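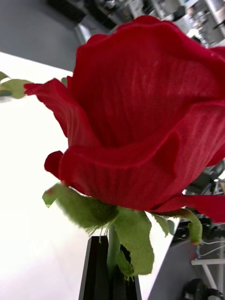 Manuals > Postari stem cell > Setup and care > 4.2 Teaching the stem pick

Do this after any gripper or wrist camera swap. Allow 25 minutes. Arm in slow mode the whole time.

1. Stand one fabric rose in the black holder, stem straight down. Bloom has to sit clear of the rim.
2. Jog the wrist in low, just under the bloom. Slow.
3. Check focus on the front petal. You want the weave of the cloth showing, background soft is fine. If the petal is mush, reseat the lens ring and go again.
4. Set the grip point on bare stem, between the sepals and the holder rim. Not on the sepals!
5. Save as recipe 457. Old one gets overwriten, so copy it off first.
6. Run 3 dry picks, fingers open. Then close.

NOTE: Red washes out if the white table is too bright. Drop exposure one step at a time. Don't touch gain.

NOTE: Loose green threads off the sepals will fool the edge finder. Trim anything hanging over the holder, short scissors, arm stopped.

CAUTION: Keep cables out of the wrist's path before step 2. Check again before 6.

Fault 1709 = stem not found. Nearly always a sepal folded down over the grip point. Bend it up, retry. Still there, redo step 4 form scratch.

Spare holders come from Lakia, order through Zainab Idahosa. Recipe questions to Erzsébet Veres.

Rev. Apr 14, 2022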